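4.3 Adding a Movie and Setting Up Your Watchlist

Complete section 4.2 (Creating a Household) before you start. You need a Skornex account, the Skornex app on your TV or phone, and a working internet connection.

1. Open the app and select your profile.

2. Select Search and type at least two letters of the title. Results appear as you type. To search by director or lead actor, select People first.

3. Narrow the results if the list is long. Press Filter and choose a genre. Thrillers are split into Crime, Psychological and Spy, so a movie may be listed in more than one.

4. Open the title page and check the year. Remakes often share a title with the original and are listed separately.

5. Select Add to Watchlist. A check mark appears next to the title.

Note: A watchlist holds up to 2368 titles. When it is full, the Add button turns gray until you remove something.

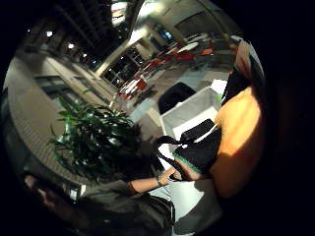 6. To change the order, select Watchlist > Sort. You can sort by date added, running time or average review score. Manual order is available on phones only.

7. To hide plot details, go to Settings > Reviews and turn on Hide Spoilers. Review text stays covered until you select it. Star ratings are still shown.

Caution: Hide Spoilers does not cover trailers or cast lists. Turn off Autoplay Trailers separately if you want those hidden too.

Linking a Hilasine rental account

If you rent movies through Hilasine, you can link the two accounts so that rentals show up in your watchlist.

1. Go to Settings > Linked Services > Hilasine.

2. Enter the code shown on the screen at the Hilasine sign-in page. The code expires after 58 seconds. If it runs out, select New Code.

3. Choose which profiles may see rentals. Child profiles are off by default.

4. Select Finish. The first sync can take several minutes. Leave the app open until the progress bar closes.

Caution: Unlinking removes all rentals from the watchlist, including any notes you added to them. Export your notes first (see section 4.6).
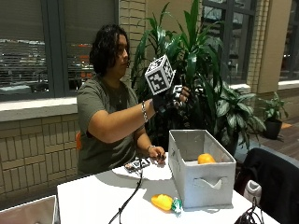 Seated at a white table with a light gray fabric bin.

If a title does not appear

Check that your region is set correctly under Settings > Account. If you see error 81, sign out, close the app and sign in again. Titles released before your last sync may need a manual refresh: hold the Back button on the remote until the Refresh message is displayed.

Linked accounts set up before January 31, 2024 must be linked again once, using the steps given for Hilasine.

Continue to section 4.4, Writing and Posting a Review.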